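## Buying a small robot arm for the home workshop: where the money goes

Most people budget for the arm and forget the rest. Before you order anything, write down the one job you want done first. Picking soft things off a table and putting them somewhere else is a good starter job, as it needs little force and nothing breaks when the grip is off.

**Gripper first.** Look at the fingers before you compare arms. Flat pads are fine for cloth, sponges and stuffed toys. Ask the seller how wide they open, and measure the fattest thing you plan to pick up. Check that the pads come off with ordinary screws. At Murodora a spare pair cost me 18 dollars, and I now buy two pairs with every gripper. 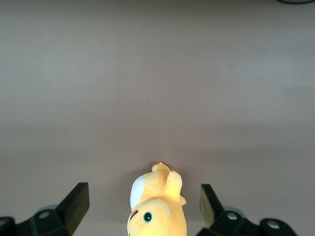

A plain, matte surface is worth paying for too. Shiny tops throw light back at a wrist camera, and busy patterns make small parts harder to pick out. I set aside 100 dollars for the top and covering, and did not spend all of it.

**One arm or two?** Radu Chiriac runs two at his place in Cliltstead and would not go back. I started with one and would tell most people to do the same. The second arm doubles the power supplies, the mounting plates and the cables, and you will need a deeper table. If you know you'll want two, buy the table for two now. Ours, with the frame, came to some 700 dollars from Zamfir. 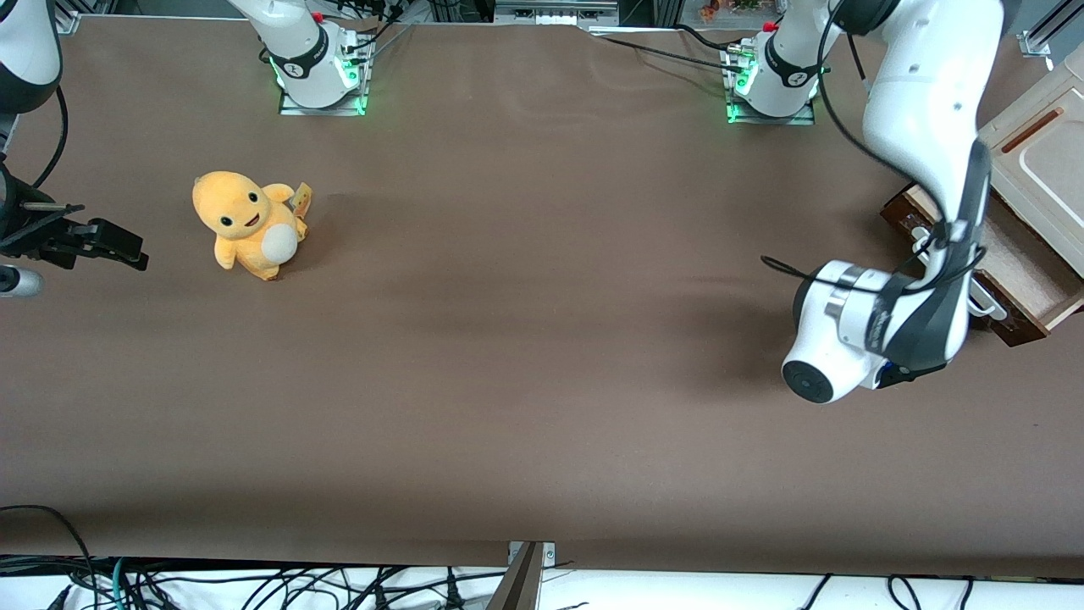
Cables get left out of nearly every plan. Put them on the list as their own line, with ties, clips and a tray under the table edge. Black cables all look alike once they are in a heap, and the one teal cable among the black ones near the front of the table is the only one I can trace without pulling. Order a few colors, or at least colored tape. Allow extra length at the wrist as well, where the cable has to loop and still clear the work.

**Things to practice on.** Spend nothing here. Use toys, a drawer unit with a handle, kitchen sponges. Radu Ursu bought a boxed set of test shapes from Plonau for 186 dollars and uses the box.

**Before you pay:**

- Measure the table, then the reach of the arm at full stretch.
- Check that the mounting plate is included.
- Ask what a replacement gripper costs and how long it takes to arrive.
- Find out which wall outlet everything will run from.
- Keep the packing until the arm has run for a month.

Prices are from my own receipts, last added up 28/03/2018. Shipping is extra.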